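Votau Replacement Finger Pads for Handheld Grippers
Sold as a matched pair, left and right

If you have landed on this page, there is a good chance your gripper has started dropping things. We are sorry to hear it, and we would like to help you sort it out before it costs you a whole afternoon. These are the replacement pads for the Votau handheld gripper, and they also fit the Dradholm wrist-mounted version as long as it has the two-screw finger. Each pad comes with the facing already bonded on, so there is no gluing to do at your end.

We changed this page quite a bit in July, after a run of letters from customers who all had more or less the same story. A gripper that had worked nicely for months began letting go of smooth things partway through a lift. Most people blamed the spring, some blamed the software on the arm, and one very patient workshop, Athanasiadis, swapped out an entire drive unit before anyone took a good look at the pads. Paavo Räsänen, who looks after our returns bench, asked them to send the old parts back, and the facing had worn so far along the inner edges that a glass jar could slide right through. They had been running the same pair for well over twice the life we recommend, but our old instructions tucked that number away on the back page, and that was our fault.

So let us say it plainly here. Loose fibers along the edge of a finger are the first thing to look for, and they tend to show up well before the grip gets noticeably weak.

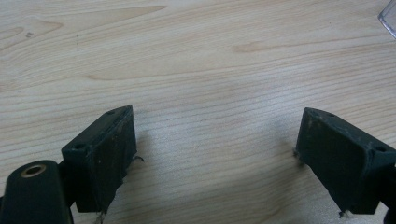 Fraying along the inner edges of both fingers. Time for a new pair.

Please don't trim the threads off and carry on. We know it's tempting (we have done it ourselves!), but the threads are the facing coming away, and a tidy edge only hides how much of it is left. Scuffs and pale scratches on the outside of the finger are another matter and nothing to worry about.

When to replace
We suggest a new pair every 2000 grips, or sooner if you see fraying on either side. Always change both fingers together. A fresh pad facing a worn one will pull the object to one side as it closes, and that can be harder to track down than a plain old drop.

Before you start
Switch the gripper off and disconnect it from its supply. If it is mounted on an arm, park the arm low and lock it out first. The fingers can close without warning when a screw is loosened under tension, and Anqi Zeng on our support desk has heard from two people with badly pinched thumbs. Empty the gripper, too — a heavy part held by one finger doesn't stay held for long.

Fitting
Undo the larger screw first, then the smaller one near the tip. Lift the old finger away and wipe the seat with a dry cloth. Set the new one in place, start both screws by hand, and snug them down a little at a time. Close the gripper slowly on something soft before you put it back to work. The whole job takes roughly 10 minutes.

In the box
One left finger, one right finger, the screws for both, and a printed card with the replacement interval on the front this time.

Price: $119 per pair
Also available through Gralleo, who keep them in stock for next-day pickup.

If your gripper still slips with new pads on, please stop using it and write to us before trying a stronger grip setting. Tell us what you were lifting and send along a picture of the fingers if you can.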